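Does the Laxdal Home Package Tidy a Living Room?
Project report, Olaia Bermúdez and Cúc Ung

2. What we tested

Laxdal sells its two-armed robot with a tidying package called Ellier. The brochure promises a "hands-free living room." We doubted that from the start, and we say so here because it may have shaped how we scored. Each run began on the open carpet, with cables left lying where they were.
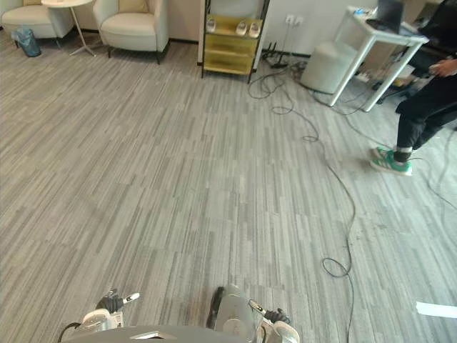
We ran 11 trials and counted 9 as finished. Laxdal would call that 82 percent. We think the number flatters the product — in 2 of the finished runs Cúc had to restart the software partway through, and the brochure is silent on restarts.

The sofa task was to pick up a throw pillow and set it down at the other end. Tufted leather gives the grippers little to push against, and our supervisor, Mihret Yilma, asked us to report it separately.
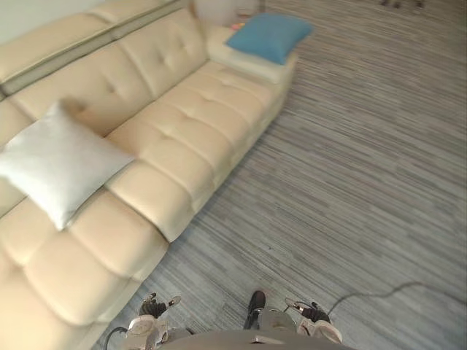 3. Cost and support

Laxdal would not quote us a price without a sales call. Support answered one of our two emails.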